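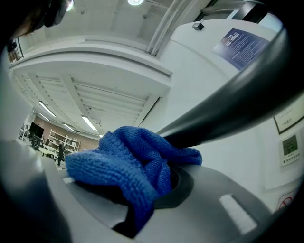

Jue 11 julio — escrito por Nurkano

Buenos días a todos. En nuestro cuarto de lavado se comparten máquina y barra de colgar. Mi duda: ¿los paños azules de microfibra se lavan junto con la ropa? Yo los pongo aparte, a 40 grados y sin suavizante.

drestton_sur:
Yo los lavo con todo y nunca tuve problema. Separarlos me parece un gasto de agua.

Nurkano:
Respeto su opinión, pero no la comparto. La microfibra recoge la pelusa del algodón y después no limpia igual.
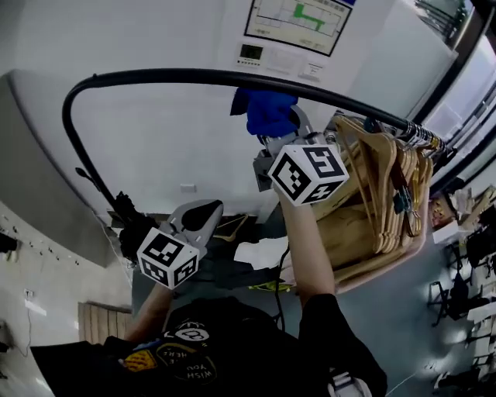

También quería preguntar por las perchas de madera. Nosotros las tenemos muy juntas en la barra y la ropa azul queda pegada a ellas — ¿es mejor dejar un espacio?

Cruickshank:
Deja un palmo. Y lo mojado, lejos de la madera, que a mí me manchó una camisa.

drestton_sur:
Con madera barnizada no mancha. Compré 14 en Prirnlow en abril y siguen bien.

Nurkano:
Las nuestras no sé si tienen barniz. Voy a mirarlo esta tarde.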